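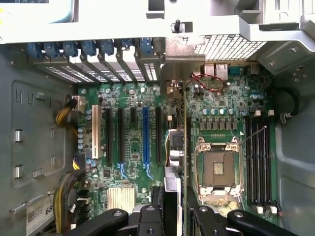 A reader wrote under my last post that surely one good run would do: show the arm how to fit a stick of memory, save the movements, play them back, go home. I've been thinking about that comment all month, because it is very close to what I believed when I joined the Tazi project in September, and explaining why it doesn't work is a nice excuse to write about the thing I currently spend all my time on (and bore my friends with).

So, the job. We are gathering examples for a learning system that should one day be able to take desktop computers apart and put them back together. Memory in, memory out, processor in, processor out, drive into its bracket, card into its slot. I drive the robot by hand with a pair of controls, the cameras record, the joint positions record, and at the end of a go I press a pedal to say keep or bin. Then I put everything back a little differently and do it again.

Playing back one run works if the world holds still. Nudge the case by the width of a fingernail and the saved movement pushes the memory stick neatly into the side of the slot. What we want the system to pick up is what I do about the nudge: the small sideways correction, the pause over the slot, the backing off when one end has gone in before the other. It can only learn that from runs where those things happened, and plenty of them.

We record in Pallia, a little program that started as somebody's weekend job and now runs our whole working day. It stamps the camera pictures and the arm readings with the same clock and keeps them together. Boring, and I love it. The first version let the two drift apart during long runs, so the gripper closed in the video slightly after it had closed in the numbers. We threw away 158 examples over that. I'd driven a good half of them myself and I sulked until teatime.
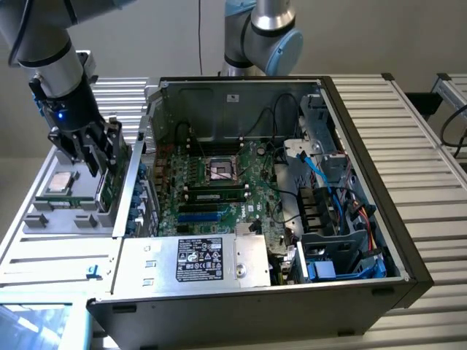

How many examples do you need before the system learns anything useful? For a single step such as fitting one memory module, we began to see sensible behaviour at 367, and the plan for the full set of steps is 4,000.

Those two figures tend to get a wince, but the pace is better than you'd think. A short step takes me less than a minute when I'm in the swing of it. I stop after 60 in a sitting, whatever mood I'm in, because past that my hands go lazy and I start taking the same path every time. You can see it in the plots! Early in a session the paths spread out like the strands of a frayed rope, and by the end they lie on top of each other. Lazy runs are tidy to look at and teach the system very little about getting out of trouble.

I also keep a good share of the clumsy ones. If I miss the slot, lift, shift over and get it in, that's a keeper, and I'd swap three smooth runs for it. What goes in the bin is anything where I changed my mind about the task halfway through, or fiddled with the controls while the arm sat waiting. Those pauses are poison. The system copies them faithfully, and our first trained version used to stop dead above the board as though it had heard the doorbell. 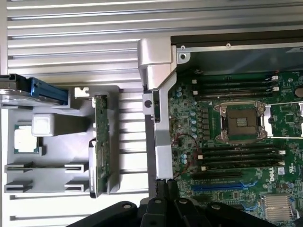
Choosing where a run begins has turned out to be half the craft. At first I always started from the same resting position, hands above the middle of everything, and the trained version was hopeless if you put it anywhere else. Now I have a list of starting places which Pallia shuffles for me, some high, some low, some awkward on purpose. The low ones are my favourites, with the fingers down between the parts tray and the board. The processor in its square pocket sits off to one side, the empty socket to the other, and there's that thin red wire curling along beside the socket, begging to be caught. I leave loose wires like that in play and drive with them in mind. Old computers are full of them, and a system that has only ever met well-combed cables is going to have a miserable first day at work.

The wrist camera matters enormously for this, by the way. From the side you get a lovely view of the whole job and no idea whether you are lined up. From the wrist you can see the last little bit, but you lose your sense of where the arm is in the room. I used to drive with only the side view on my screen, out of habit, and my insertions got noticeably calmer the afternoon I put both up together. Same two views go to the learning system, so it seems only fair that I should work from them too.

A word on labels while I'm at it. Every run gets one plain sentence saying what was done, typed straight afterwards - "take the module from the tray and fit it in the nearest free slot", that sort of thing. We tried writing them up in a batch at the end of the day and made a proper mess of which slot was which. The sentence takes a few seconds. I say it aloud as I type, which I'm told is annoying.

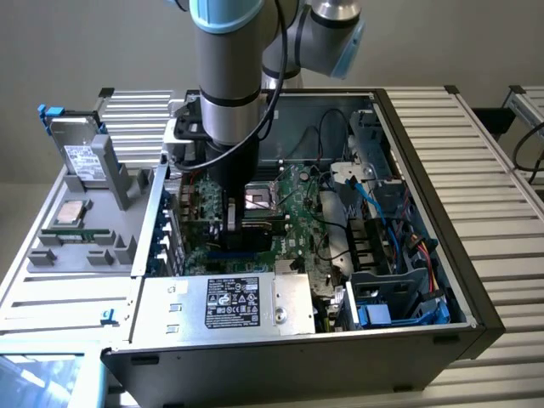 What's next on the list

The processor step is the one I'm itching to get on with. Memory forgives you, within reason, but a socket full of fine contacts does not, and the retention lever needs a different sort of touch altogether. I'll be splitting it into three shorter recordings: lever, placing, lever again. Brusell, the group we share our data format with, recorded theirs as one long run and reckon they regret it.

After that comes a box of mixed cases from Wiseo, the refurbishing firm down the road, none of which I've been allowed to open yet. If you have tried recording small insertions with two views, or found a better way of shuffling starting places, leave a comment, I'd love to compare. And to the reader with the one good run: please keep asking, I got a whole post out of you!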